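# Old tower restarts under load, swap the power supply or look elsewhere first?

**Lourenço Carrilho**, posted 14th May

I keep an older desktop tower in the back office for one job: it runs the nightly stock export from Sampaio and prints the pick lists in the morning. For the last two weeks it has been restarting without warning, always during the export. No blue screen, no dump file. The event log shows Kernel-Power 41 and nothing useful before it.

Done so far:

- memory test overnight, no errors
- disk check, clean
- different wall outlet, same behavior
- reseated both memory modules

At idle it stays up for days. The restart comes 14 to 18 minutes into the export, when the processor has been at full load for a while. The temperature readout says 38 °C at idle. I don't have a reading from the moment it goes down.

I have a spare supply on the shelf but would like some evidence before I start pulling cables.

---

**weleck_bench**

Its the power supply. Always is on these. Swap it and move on.

---

**Định Khổng**

Kernel-Power 41 only records that the system came back up without a clean shutdown. It does not tell you which part caused it. A failing supply and an overheating processor can both produce what you describe, so separate them before buying or swapping anything.

Start with temperature, as it costs nothing. Set a monitoring tool to log to a file every 2 seconds and run the export. After the restart, read the last lines of the log. If the processor was climbing steadily toward its limit, clean the heatsink and replace the thermal paste. If it was flat and well below the limit, go on to the supply.

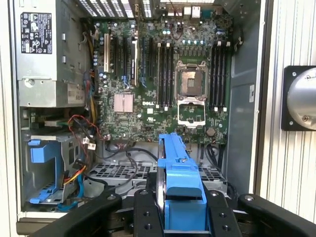 Before opening anything, shut down, pull the power cord and hold the power button for a few seconds. Then check the following:

1. Main board connector and the separate processor power connector. Unplug each one, look for browned or loose pins, and push it back until the clip catches.
2. Capacitors near the processor socket. The tops should be flat. Any bulge or crust means the board is the problem and a new supply will only hide it for a while.
3. Supply fan. It should turn freely by hand with the cord out — use a plastic stick through the grille, and do not open the supply itself.

On the spare: compare the connectors pin by pin before you plug it in. Some office towers use a board connector that looks standard and is wired differently, and a mismatch can kill the board. Wattage matters less here than people assume. Check the rating on the 12 V line, which is printed on the label.

A multimeter at idle will not settle it. A weak supply often reads fine until the load comes on.

---

**Lourenço Carrilho**

Logged it. The processor was flat at the end, well under the limit, so not heat. The processor power connector has one brown pin. I will compare the spare's pinout tonight and post the result.

---

**Định Khổng**

A brown pin means heat from a poor contact. Look at the socket on the board side too. If that is also discolored, a new supply alone may not fix it.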